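Kitchen Notes from Palldale

Pickled onions again, I know, but hear me out! So many of you wrote in after the last newsletter asking for the quick version (the one I bring to every potluck) that I figured I'd better write it down before summer gets here and we're all too hot to stand at a stove.

You need two big red onions, a cup of white vinegar, a cup of water, a tablespoon of sugar and two teaspoons of salt. Peel the onions, cut them in half from root to tip and slice them as thin as you can stand to. I used to be very fussy about this and got out the mandoline every time, and then I cut my thumb and went back to a knife, and the onions taste exactly the same. 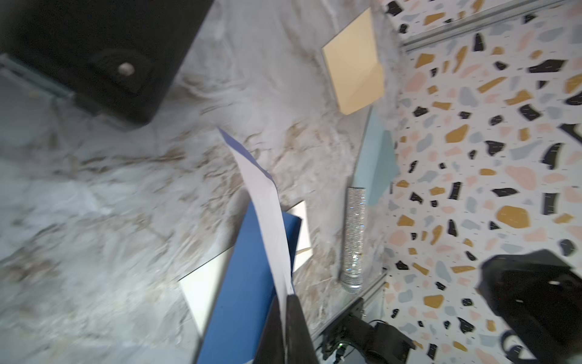 Pack the slices into a clean quart jar. Push them down hard, they'll give more than you'd think. Heat the vinegar, water, sugar and salt in a small pan until the sugar melts, pour it over and let the jar sit on the counter for 15 minutes with the lid off. Then lid on, into the fridge. They're good that same night and much better the next day, when they've gone that loud pink all the way through. Mine keep for up to 23 days, although a jar rarely gets that far in this house.

For extras, I like a bay leaf and a few peppercorns. Aitana Moya, who has the stall next to mine at the Palldale market, puts in a strip of orange peel and one dried chili, and I was snooty about it until I tried hers on a fish taco. Now I do it too (don't tell her).
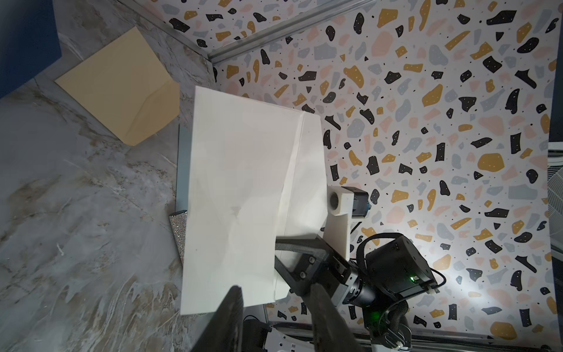

Labels are where I fall down. I've got three jars in the door of the fridge right now and I couldn't swear to the date on any of them. Masking tape slides off cold glass, and the cute chalk pens rub away on your hands. What I've started doing is keeping a plain sheet of white paper, folded over like an envelope, next to the jars, and I write the date and what's in each one on the outside and tuck the recipe card inside. It gets creased and splashed, and then I fold a new one!

A few of you asked about the leftover brine. Please don't pour it out! Whisk a couple of spoonfuls with olive oil and a bit of mustard and you've got salad dressing. I also splash it into potato salad while the potatoes are still warm, and that's the one my brother asks for. I wouldn't use it for a second batch of onions, though, it comes out weak and a little sad.
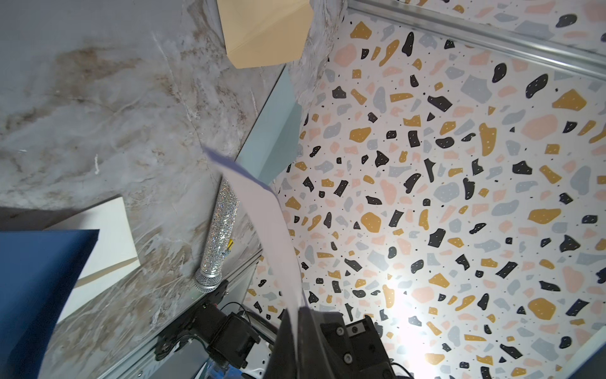
Marble and terrazzo patterns, side by side.

Next time I want to get into cucumbers, and in July there'll be green beans if mine come up. If you have a family pickle you think I should try, hit reply and send it over. I read every one, even when it takes me a while to answer.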